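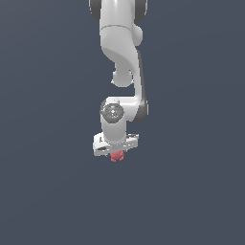

Como nasce uma canção gravada

Quando ouves uma canção, parece que a banda tocou tudo de uma vez. Às vezes foi assim, mas muitas canções são gravadas por partes.

Primeiro grava-se a bateria, que marca o tempo. Depois entra o baixo, que faz as notas graves. A seguir vêm as guitarras e os teclados. A voz costuma ficar para o fim.

Cada som fica guardado numa pista. Uma canção simples pode ter 16 pistas e outras têm mais de 100. Quem canta usa auscultadores para ouvir o que os colegas já gravaram.

O que é a mistura?

Misturar é escolher o volume de cada pista. Se a guitarra estiver muito alta, não se percebe a letra. Ronaldo Aguiar, técnico de som da banda Plosorix, ouve cada canção em colunas grandes e depois num rádio pequeno.

E o álbum?

Um álbum é um conjunto de canções postas por ordem. O primeiro dos Plosorix saiu em abril e teve 500 cópias em vinil.

Palavras novas
Pista: gravação de um só som.
Vinil: disco com sulcos, lido por uma agulha.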